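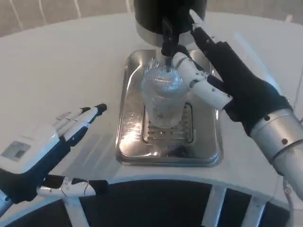
Password Habits and Password Managers Among Students

Project report, Information Security Basics
Group: Hường Bùi, Edivaldo Camargo, Raimonds Juška
Supervisor: Ju-won Maeng
Submitted 10 June 2021

1. Why we chose this topic

In the first class of the semester our supervisor asked who uses the same password for more than one account. Almost every hand went up, and ours also. After this we wanted to know how students keep their passwords, and if a password manager would be easy enough for them to use every day.

2. What we did

The work had two parts. In March we sent an online questionnaire to students of our faculty and received 274 complete answers. We did not ask for any real password, only for habits: how long the passwords are, where they are written, and when they were last changed.

For the second part, 16 students agreed to use a password manager for 30 days. Half of them used Kimon, which keeps the passwords in the cloud. The other half used Inton, which keeps them in one encrypted file on the computer. We did the first installation together in the student lounge, and it took longer than we planned - roughly 50 minutes for one group, mostly because people could not remember the passwords they wanted to save. 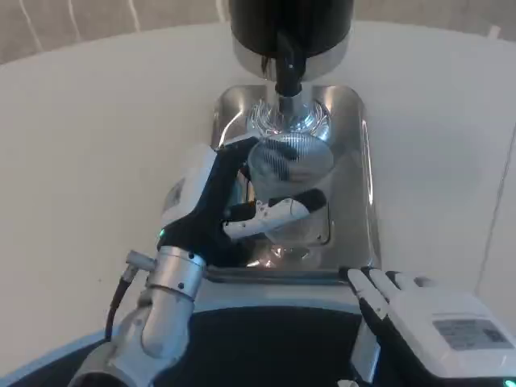

We also asked each person to choose a master password made of several words without connection between them. Two persons had to start again on the next day because they forgot it, and Inton has no way to recover a lost master password. We should have explained this more clearly before the start.

3. Results

In the questionnaire, the most common answer to the question "Where do you keep your passwords?" was "in my memory". The second was the browser. Many students wrote that they have one strong password and change only the last number for each site. They believed this is safe, but a person who knows one of these passwords can guess the others quickly.

In the test, the Kimon users opened the program more often, and most of them also installed it on the phone. The Inton users liked that their data stays with them, but copying the file to a second device was difficult. One participant, Ezequiel Zepeda, saved the file only on a laptop and could not log in to his mail from the library.

4. Limits of the work

Our group of testers was small and all were from one faculty. We did not test the encryption of the programs and we only repeat what their documentation says. We wanted to include Gaseck as a third program, but its free version did not allow enough entries.

5. What we would do next

We would like to repeat the test with staff members, and to add two-step login to it. The questionnaire text and the table of answers are in Appendix A.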